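Why do we hang clothes?

When a shirt lies in a pile, it gets folds in many places. These folds are called wrinkles. Cloth is made from thin threads, and the threads like to keep the shape in which they rest. If they rest bent, they stay bent!

On a hanger the shirt can fall straight down. The weight of the cloth pulls on the threads very softly, the whole day and the whole night. Air can also go around both sides, so a damp shirt dries faster.

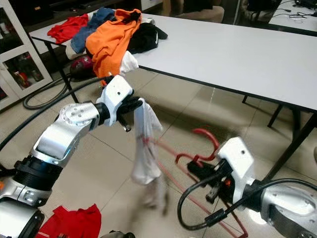

A crumpled white cloth and a red clothes hanger.

The hanger has 2 important parts. The hook goes over a rod. The long part under it holds the clothes — for a shirt, it does the same work as your shoulders.

Try it at home. Take two old T-shirts that are a little damp. Hang one, and leave the other in a ball on a chair. Look at them the next morning. Which one would you like to wear to school?

New words
Wrinkle: a small fold in cloth.
Damp: a little wet.

Rinddale Children's Pages, 30 December 2020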